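Irside opens its home app toolkit to outside developers

WUSTPORT, Apr 30, 2021 – Hi, I'm Lamisi Nartey, and I run the developer program at Irside. I get to write this one myself, so forgive me if it reads more like a letter than a release. As of this morning, Chu, the toolkit we use to build apps for our Viltier wall display, is open to anyone who wants to download it. The documentation is up, the sample projects are up, and the license costs nothing for developers working on their own or in small teams.

If you haven't met Viltier, it's a touch display that hangs in the kitchen or hallway and runs small apps for the things a household keeps track of: shopping lists, bus times, who has soccer practice, what's in the freezer. Up to now every one of those apps came from our own office in Wustport. We wrote 47 of them, and I'm fond of nearly all of them (the tide table one got a little out of hand), but our inbox has been telling us for a long time that people want to make their own. A dialysis patient wrote to ask for a fluid tracker with very big buttons. A choir wanted rehearsal notes. We kept saying "good idea, we'll add it to the list," and the list kept getting longer!

So, the toolkit. Chu is a set of libraries, an editor plug-in and a simulator that runs on an ordinary laptop. You don't need a Viltier display to get started, which was the first thing I argued for when we began planning this last September. The simulator shows your app at the right size, lets you fake a slow network or a dead one, and has a switch for the night mode that everybody forgets to test. I forgot to test it myself on my first app and ended up with dark gray words on a black background.

Apps are written in plain JavaScript with our layout pieces on top. We talked for weeks about making our own little language, and I'm glad we didn't. Most of the people who wrote to us already know some web development, and the ones who don't can find a thousand tutorials that have nothing to do with us. There are 58 ready-made layout pieces in this first version, from simple buttons and lists to a week view, a timer ring and a photo card. You can restyle all of them, or skip them and draw the whole screen yourself. 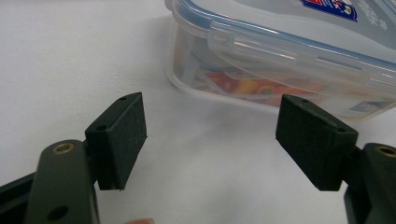 A food storage container with a snap-lock lid on a white tabletop.

The sample projects are where I'd tell most people to begin. The one I use in every talk is Leftovers, a tiny app that remembers what you put away and when. You tap a food, pick a shelf, and it nudges you three days later. The whole thing is one file, it's commented from top to bottom, and it touches most of what a beginner needs: saving data, showing a list, sending a reminder, and cleaning up after itself when an item is deleted. There's also a family calendar sample, a plant watering one, and a weather card that shows how to fetch something from the internet without freezing the display while it waits.

We've been running a closed preview over the winter with 60 developers, and I owe all of them a coffee. They broke things I didn't know could break. One of them opened the same app in two rooms at once and got two different shopping lists that each insisted they were the right one – that took us most of February to sort out. Shared data now goes through one sync service, and the docs have a long page on what happens when two people change the same thing at the same time. Please read that page before you build anything with a checkbox in it.

A word on privacy, because I know it's the first question I'd ask. Apps built with Chu can't see each other's data. If an app wants to use the microphone or the household calendar, the person standing at the display has to say yes, and they can change their mind later from the settings screen. Data stays on the display unless the app asks to sync it, and the request has to explain in everyday words what's being sent. We read every one of those explanations during review, and we send back the ones that sound like they were written by a lawyer.
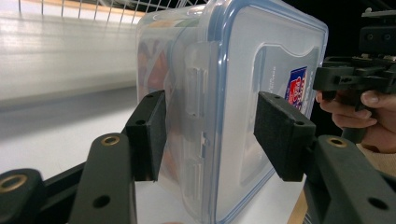
Review itself should be quick. You send in your app, a real person on my team installs it on a real display, and you get either a yes or a list of things to fix. We're aiming for five working days while we find our feet. We won't turn an app down for being plain or for serving a handful of people. If your app is only useful to your own street, great, publish it, or keep it private and share it with an invite code. Private apps skip the full review and only go through the automatic safety checks.

Selling apps is not part of this first version. I'd rather tell you that now than have you find it on page nine of the terms. We want to add payments, and we're working on it, but tax rules differ so much from place to place that I don't want to promise a date. For now everything in the catalog is free. We have set aside a few small grants for apps that help people with low vision or limited hand movement, and the form for those is on the developer site next to the download. It's a short form. I made them cut it down twice.

We're also starting a loan pool of test displays. The simulator is good, but it can't tell you what your app is like with floury fingers or from across the room, and at some point you'll want the real thing on a real wall. You can borrow one for six weeks, we pay for shipping both ways inside the US, and if you drop it, just tell us. Developers elsewhere will have to wait a bit while we work out customs.

What you'll need: a laptop running a recent version of Windows, macOS or Linux, a free Irside developer account, and a bit of patience with the installer, which is slow the first time on Windows (we know, and a fix is on the way). Viltier displays need to be on the April system update before they'll accept apps from outside our office. Most have it by now. If yours doesn't, go to Settings, then System, and tap Check Now.

The catalog will open to all Viltier owners this September. Apps that pass review before then will be there on the first day, and until that time you can run yours on your own display or hand out invite codes for up to 2000 households per app. That limit goes away once the catalog opens.

I'll be hosting a video call every other week for anyone who's stuck or just wants to show off what they've made. Bring half-finished things, I like those best! Sign-up details are on the welcome page of your developer account, along with the forum, where my team and I answer questions most afternoons.

About Irside
Irside makes the Viltier home display and the software that runs on it. The company is based in Wustport.

Press contact
Lamisi Nartey, Developer Program, Irside
Review units and screenshots of the sample apps are available on request.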